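3.2 Cuisson et repos des grains

Quinoa blanc, lot unique, fourni par Skumine. Rinçage à l'eau froide en tamis fin jusqu'à disparition de la mousse, puis égouttage. Une partie du lot laissée non rincée (témoin). Cuisson par absorption, casserole couverte, feu moyen. Repos hors du feu, couvercle fermé, avant toute mesure. Le repos n'est presque jamais décrit dans les recettes publiées ; Prothero le signalait déjà dans sa note interne sur le boulgour, sans suite.

Les assaisonnements testés : citron-huile, yaourt-concombre, et une base tomate sucrée du commerce, la seule des trois à ne demander aucune préparation.
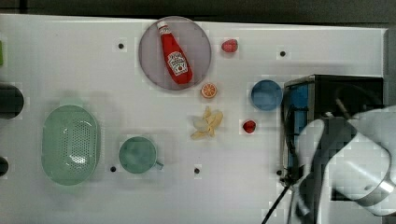

Figure 4a. Bouteille de ketchup rouge sur assiette grise, vue de dessus.

Pour la salade froide, le grain est refroidi étalé en couche mince. Refroidi en masse, il colle, et la dégustation s'en ressent (voir 3.4). Concombre salé à part puis pressé. Oignon trempé. Les deux ajoutés au dernier moment, sinon la salade rend de l'eau et la note de texture chute. Kemeys proposait d'ajouter le sel dans l'eau de cuisson ; essai fait un jeudi, écarté, grains plus fermes mais trop irréguliers d'une casserole à l'autre.

Panel : 24 dégustateurs, recrutés à Zandia, deux séances chacun. Fiches papier, saisie par E. Ofori. Au total 824 fiches exploitables, les incomplètes étant retirées avant analyse. Eau et pain blanc entre les échantilons.
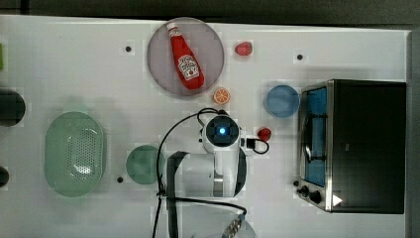
Figure 4b. Bouteille et assiette, bras robotisé au premier plan.

3.3 Résultats sur l'amertume

Sans rinçage, amertume perçue nettement plus forte, quel que soit l'assaisonnement. Attendu. Moins attendu : l'écart se réduit avec la base tomate, presque pas avec le citron. Hypothèse de Gittins : le sucre masque les saponines résiduelles, l'acidité seule ne suffit pas. À vérifier avec une base tomate sans sucre ajouté, que nous n'avions pas. Le yaourt se place entre les deux, avec une forte dispersion selon les personnes (certains trouvent le mélange aigre, d'autres ne notent rien).

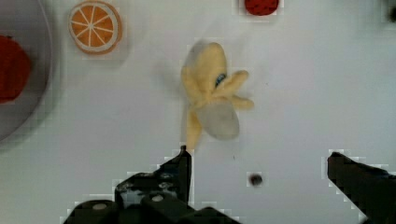

Pas d'effet de l'ordre de service. En revanche la seconde séance est notée un peu plus sévèrement que la première, sur tous les critères. Fatigue, ou apprentissage, on ne peut pas trancher avec ce protocole. Les données brutes sont dans le classeur Fovine, onglet « amertume » ; les séances sont codées séparement.

Le volume d'eau a été gardé constant. C'est une faiblesse : un grain rincé arrive humide dans la casserole et reçoit donc un peu plus d'eau que le témoin. La pesée après égouttage aurait réglé la question. Kinnear l'a faite ensuite sur une partie des cuissons, prise d'eau faible, mais pas nulle. Pour la suite, 2000 g de grain sec mis de côté au froid, même lot, dans les bacs Ruddock. 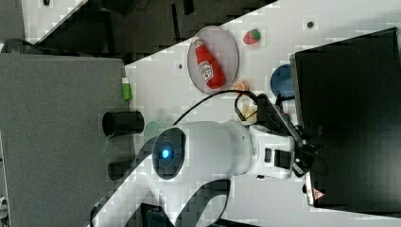

3.4 Texture

Critères retenus : fermeté, collant, grain détaché. Le repos couvert améliore surtout le troisième. Égrener à la fourchette avant le repos donne l'effet inverse, grains cassés, aspect de purée au fond du plat. Le collant dépend davantage du refroidissement que de la cuisson elle-même. Détail par assaisonnement au tableau 2.

Dernière mise à jour : février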